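Four hundred and twenty-six and counting

12th November
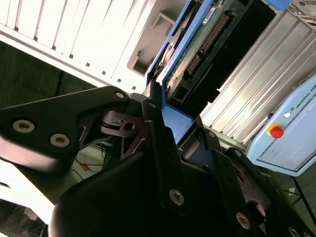
The view from the wrist, with the board down between the fingers.

I said back in September that I'd write more about what I do all day at Brarwood, and then I didn't, so let's have a go now.

The short version is that I teach a robot arm by doing the job with it, over and over, while everything gets saved. One go from start to finish is an episode. We want 1,000 of them before Moroz (that's our name for the learning side, the bit that chews through it all overnight) gets a proper training run. As of this afternoon we have 426. I know the number because it's written on the whiteboard and I'm the one who rubs it out and writes the new one in.

The task at the moment is the blue-framed circuit boards. Pick one up, move it over, put it down where it belongs. I could do it by hand in 2 seconds flat. Doing it through the arm is another matter, particularly the last little bit, when the fingers are right up close and you're judging the angle from a tiny picture where everything leans to one side. My neck leans with it. I've caught myself at the kettle with my head still tilted!

What I hadn't expected is how fussy you have to be about not being too neat. My first hundred or so were lovely, all smooth, all from the same starting spot, and Moroz learned to do precisely that and fell to bits if the board was a thumb's width over. So now I start from odd places. I come in too far left and correct it. I let myself fumble – a real fumble, mind, you can tell the put-on ones when you play them back – and then I keep going and finish the job. Those are worth more than the tidy ones.

The recording software is called Jivar and we have our differences. If you forget to press stop it carries on saving, and I have one episode that is mostly me eating a satsuma. There's a delete button but it asks you twice, in a slightly hurt way.

We've also started tagging each episode in Citen, just a word or two: "clean", "slipped", "second try". Four tags so far and already two of them mean the same thing. I'll sort it out on Friday if I get a quiet hour.

Next up is doing the whole lot again with the lights turned down. I'm bringing a cushion for that chair.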